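Why do plates and bowls shine?

Knock softly on a plate with your fingernail. Now knock on a flower pot, the orange kind which stands in the garden. The plate may answer with a clear little "ting". The flower pot says more of a "tock". Both can be made from clay, and clay is a sort of mud. So how does mud become so smooth and shiny that we can eat soup from it?

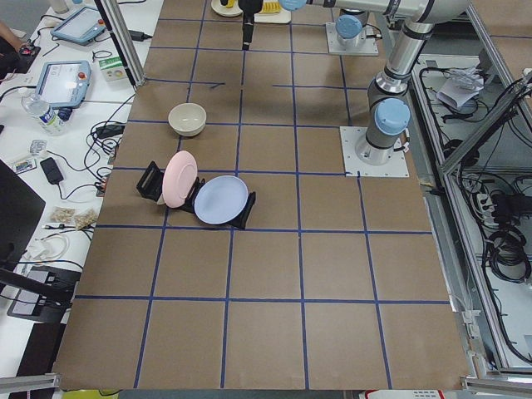

Written by Kristaps Juška
14 December 2020
Reading age: 9 and up

Clay begins as rock. Rain, ice and wind break the rock down for a very long time, until the pieces are so small that you cannot see one of them alone. Each piece is flat, like a tiny playing card. When there is water between the cards, they slide over each other. This is why you can push wet clay with your thumb and it keeps the shape of your thumb.

When the clay dries, the water goes away and the cards do not slide any more. The pot becomes hard, but it is not yet strong. If you put a dry pot in a bucket of water, it becomes mud again. I did this with my first cup, when I was a boy, and I was very sad about it.

Into the fire

To make the pot stay a pot for ever, we must fire it. Firing means baking, but much hotter than your oven at home can manage. The special oven is called a kiln. You say it "kill" with an n on the end, although some potters leave the n out completely.

Inside the kiln the clay changes. The little cards join together where they touch, and now no water can make them mud again. The pot can still have very small holes, too small to see. These are called pores. Water can creep into the pores, and so can gravy. A garden pot is usually left like this, and it is good for the plant, whose roots need some air.

A coat of glass

For a dinner plate we want no gravy in the pores. So the potter gives it a coat called a glaze. Before firing, a glaze looks like thin paint and it is often a dull colour, even when it will be a bright blue later. It is made from water and very fine powder. The most important powder is silica, the same stuff that is found in most sand.

The plate goes in the kiln, the powder melts, and it flows over the clay like honey over bread. When the kiln cools down, the melted coat becomes hard. It is glass! Every glazed plate wears a thin skin of real glass, and this is the shine you see when you turn it under the lamp.

Melted glaze is sticky. If the plate stands directly on the kiln shelf, it will be glued there. Potters often wipe the glaze from the bottom of the plate before firing. Turn over a mug in your kitchen and feel the ring it stands on. On many mugs this ring is rough, and there you are touching the clay itself.

Where do the colours come from?

The colours come from metals. A little cobalt makes blue. Copper can make green, but if there is very little air in the kiln, the same copper can make red. Iron is the one with most surprises. It can give yellow, brown, black or a soft grey-green. Potters write everything in a notebook, and still they open the kiln door with a beating heart.

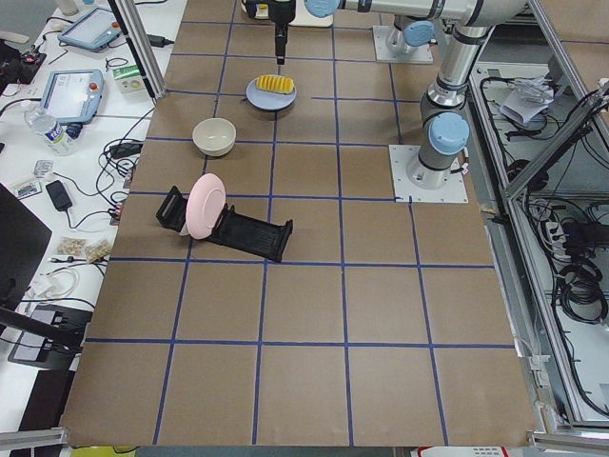 Réka Juhász told me that in her pottery class at Plesalcombe the children always ask if the colour can wash off, and she answers them that it cannot, for the colour is inside the glass and not lying on top of it. I would add one small thing. Some plates have a picture painted over the glaze, and this kind of picture can become pale after many washes.

Try it yourself

You need an unglazed flower pot, an old glazed saucer and a teaspoon of water. Ask a grown-up before you take the saucer.

Turn the pot upside down. Put one drop of water on the pot and one drop on the saucer. Wait for 4 minutes and look again. Has one drop become smaller? Is there a dark spot?

Words to remember

Kiln: a very hot oven for clay.
Pores: tiny holes in fired clay.
Glaze: the glassy coat on a plate or bowl.
Silica: the powder which melts and becomes glass.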